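3.2 Keeping the cell running

I'll be upfront that this section started life as a set of grumpy notes taped inside our lab notebook. Leen Harb read them, laughed, and told me they belonged in the paper, so here they are in slightly more polite form. Everything below is about the one two-arm cell we call Ralby. Our other cell, Clonau, is built differently and gets its own short treatment in Section 5.

Ralby's two arms share a single aluminum rail along the front of the table. I love this rail and I have also sworn at it a lot. Sharing one rail means the two bases can't drift out of line with each other front to back, and that took a whole family of calibration headaches off my plate. They can still slide sideways if a clamp loosens, though! We found this out in September, when the right arm started closing its gripper 2 mm short of every target and I spent most of an afternoon blaming the software (sorry, Ralov). The clamp had crept. We now scribe a fine line across base and rail and look at it before each session, with a flashlight if need be.

The cables are the part I fuss over most. Each arm has one purple cable running along its outside, from base to gripper, and how much slack you leave matters more than I would have guessed. Too little and the wrist pulls on the connector when the arm reaches across the table. Too much and the loop swings, catches on the elbow, and you get a jerk in the joint readings that looks for all the world like a bad servo. We settled on a fairly generous loop by trial and error, then ran 700 reach cycles per arm to check it. We had one snag in those cycles, on the left arm, and it went away once I moved a single cable tie a little closer to the elbow.
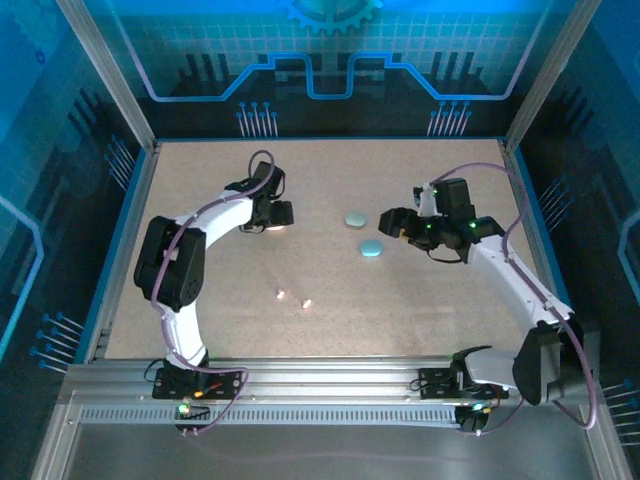

Figure 4. The Ralby cell from above, with both arms on the shared front rail and two light-blue discs on the work surface.

For the daily check we power up the arms one at a time, left first, and wait for the green light on the base before touching anything else. Then each gripper opens and closes 20 times in free air while I listen. I know listening isn't much of a metric, but a dry gear in the gripper has a scratchy sound that I can pick out well before the current draw shows anything. After that the arms take turns nudging a disc toward the middle of the table, which is a quick way to see if both of them agree on where the table is. If they disagree by more than 1 mm we stop and redo the hand-eye calibration (see Obeidat, the script in our code release, named after the street our old lab was on).

Over the whole study Ralby logged 292 hours of powered time. We replaced one elbow servo and two sets of finger pads, and we retightened base clamps more often than I'd like to admit. The servo swap took me 70 minutes the first time, mostly because I unplugged the cable before marking which way around it went. Please mark yours. A dab of paint pen on the connector and another on the housing is plenty.

One last thing on cleaning. The speckled work surface hides dust really well, and dust changes how far a pushed disc slides, so we wipe the board down before every block of trials whether it looks like it needs it or not. We use a barely damp cloth and let it air dry while the arms go through their gripper check. Trials recorded before we started doing this are flagged in the logs and left out of the sliding results in Section 4.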